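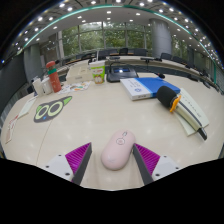 3.2 House rules for the operator

Figure 4. The mouse between the two fingers of the hand-held gripper, with the left finger still clear of it.

I'll admit I was the one who wanted a long rulebook. Fatemeh Parsa talked me down to 2 rules, and I'm glad she did! First, leave the tabletop as people left it (bottles, boxes, papers, a microphone, whatever), so long as the fingers can get down on both sides of the object. Second, write down a missed grasp before you try again. We recorded 435 attempts this way and kept 399. Most of what we threw out broke the second rule, and a good share of those were mine, from one long Wednesday. Keith Doolan would like a third rule on approach angle, and we argue about that in Section 5.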